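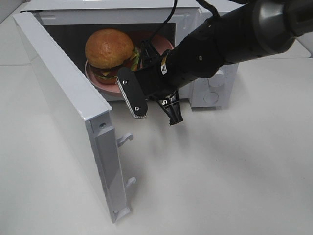
How Does a Microwave Warm Your Food?

A microwave oven has no flame inside. It heats food with microwaves, a kind of energy you can't see. They make the tiny bits of water in the food move very fast, and that movement turns into heat.

The inside walls are metal. Microwaves bounce off metal, so they stay in the box and keep hitting the food. 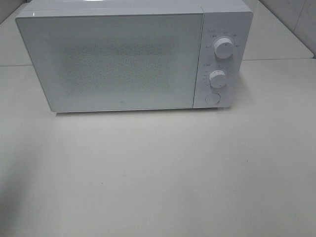
A microwave with its door shut. The two knobs are on the right.

Look closely at the window in the door. It is covered with metal mesh full of tiny holes. Light is small enough to get through the holes, but microwaves are too big.

On many microwaves, one knob sets the power and another sets the time. When the time is up, the oven shuts off. 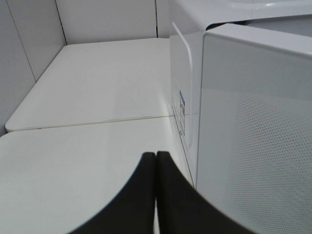
Opening the door turns the microwaves off too. The food may still be very hot in some spots and cool in others, so let it stand for 2 minutes and stir it if you can. Never put foil or a metal spoon in a microwave. Ask a grown-up before you use one.

Words to know
Mesh: a sheet with lots of small holes
Energy: what makes things move or heat up

Written by Yolanda Taipe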